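Paper Use in the Ballden Study Rooms
Student project report, July 2020

1. Background

Our course asked each group to look at an everyday cost on campus and suggest a way to lower it. We chose printing. The study rooms in Ballden share one printer, a Kwak, and students can print there without paying by the page. We wanted to know how much of that paper ended up in the recycling bin.

2. Method

We collected the sheets left in the bin for 7 days in February. Each evening we sorted them into cover sheets, misprints and other pages. We did not read the contents. We also gave a short survey to 40 students who use the rooms.
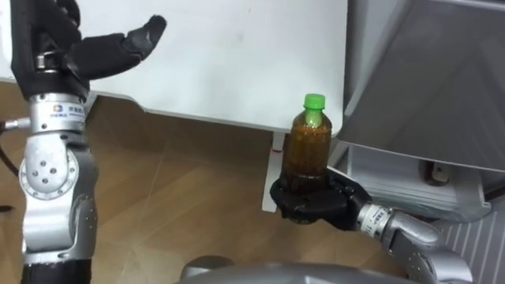 The survey had 11 questions. Most dealt with how often people print and whether they know how to turn on two-sided printing. The last one was open, and we grouped the replies by topic.

3. Results

We collected 1,082 sheets. Cover sheets were the largest group. The printer adds one to every job, even when the job is a single page. Misprints came second, mostly web pages that ran on to an extra sheet with only a footer.

Many students wrote that they did not know the two-sided setting was there. In the print window it sits under a second menu called Layout.

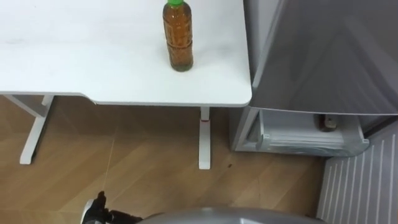

Reading time: 2 min

4. Suggestions

Cover sheets should be turned off by default. Two-sided printing should be the normal setting on the Kwak, with one-sided printing left as a choice. We sent both points to the study room office and have not had an answer yet.

5. Limits

One week is a short period, and it fell before exams. Sheets that students took home and threw out there are missing from our count.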